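Oficina de Escrita de Cartas e Relatos Familiares
Apontamentos da quarta sessão: escrever sobre objetos de uso diário
Docente: Denise Lockwood
Texto revisto em 25 de março de 2022

Caros alunos, como combinámos, deixo-vos por escrito o essencial da sessão, com algumas coisas que ficaram por dizer quando a conversa se alongou (e ainda bem que se alongou, porque as melhores histórias apareceram precisamente nessa altura!). Quem faltou pode seguir por aqui sem grande prejuízo, embora perca as leituras em voz alta, que não cabem numa folha.

1. De onde partimos

Na sessão anterior trabalhámos o retrato de pessoas e vimos como é fácil cair nos adjetivos: a avó era bondosa, o tio era teimoso, a madrinha era uma santa. O leitor acredita, por delicadeza, mas não vê ninguém. Desta vez entrámos pela porta do lado e falámos das coisas que essas pessoas usavam todos os dias. Uma chávena, uma tesoura, um molho de chaves. Um objeto banal traz agarrados os gestos de quem o usou, e os gestos contam muito.

Lemos o texto da Suryani Nasution sobre a máquina de costura da mãe, uma Brurnix comprada a prestações. Repararam com certeza que ela quase não descreve a máquina. Diz que o pedal rangia antes de chover, que a gaveta da direita guardava botões e cartas misturados, e que ninguém podia tocar-lhe depois do jantar. Com isso ficamos a conhecer a mãe, a casa e até o feitio do pai, que só aparece numa frase.

2. Nome, gesto, lugar

Quando não souberem por onde começar, escrevam primeiro o nome que a família dava ao objeto, mesmo que esteja errado. Em minha casa chamava-se "o Birkett" a um fogareiro que, vim a saber muito mais tarde, nem sequer era dessa marca, e se eu escrevesse "o fogareiro" perdia metade da história. Depois escrevam um gesto, um só, com o verbo mais simples que encontrarem: pousar, virar, encher, esconder. Por fim, o lugar onde a coisa ficava guardada e quem é que lá chegava sem banco.

O Krishnamoorthy perguntou se isto não torna todos os textos parecidos. É uma boa pergunta e fiquei a pensar nela no caminho para casa. Acho que os primeiros rascunhos ficam, sim, um bocadinho parecidos, e não faz mal nenhum. A diferença vem na segunda versão, quando cada um percebe qual dos elementos lhe puxa pela memória e larga os outros.
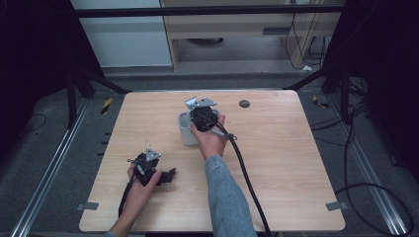
3. O tempo verbal

Vale a pena insistir no imperfeito, que é o tempo dos hábitos: "a minha tia servia o chá às visitas e deixava sempre a última chávena por encher". O perfeito guarda-se para o dia em que o hábito se quebrou: "naquela tarde encheu-a". Leiam as duas frases seguidas e vejam como a segunda já pede uma história. Muitos de vós misturam os dois tempos dentro do mesmo parágrafo, o que é perfeitamente legítimo, desde que a mudança corresponda a alguma coisa que aconteceu.

Quanto ao presente, usem-no com parcimónia. O Niall abriu o texto dele com "Tenho na mão o relógio do meu avô" e funcionou lindamente, porque saltou logo a seguir para a estação de Daris e para o comboio perdido. Se tivesse ficado no presente durante uma página inteira, o relógio acabava por pesar mais do que o avô.

4. Cortar

Eu sei que custa. O texto que a Loan Khương nos leu tinha, na primeira versão, 3457 palavras, e era comovente do princípio ao fim, mas a história da mala só começava já bem adiantada. Ela própria o disse antes de qualquer um de nós! Na versão que trouxe agora, começa com a mala aberta em cima da cama e a irmã a perguntar se cabem os sapatos. Tudo o que vinha atrás (a viagem, a fábrica Skondov, o senhorio) foi entrando aos poucos, onde fazia falta.

Experimentem riscar o primeiro parágrafo e ler o texto a alguém sem ele. Se a pessoa não perguntar nada, o parágrafo pode ficar na gaveta. Não deitem fora, por favor, guardem sempre, que às vezes serve para outro relato.

5. Trabalho para a próxima sessão

Escolham um objeto que já não exista ou que já não esteja na família. Escrevam cerca de 100 palavras sobre ele, à mão se puderem, sem adjetivos de sentimento (nada de "querido", "saudoso", "inesquecível"). Depois escrevam uma carta curta à pessoa que o usava, e nessa carta podem pôr todos os adjetivos que vos apetecer.

Tragam os dois textos, passados a limpo ou não. Quem quiser ler em voz alta escusa de avisar com antecedência, e quem preferir que seja eu a ler só tem de me entregar a folha no início. As cartas são vossas e só as leio se mas derem.

Fiquei de levar o texto da Suryani fotocopiado, com as emendas dela à margem, para vermos com calma a passagem da gaveta dos botões.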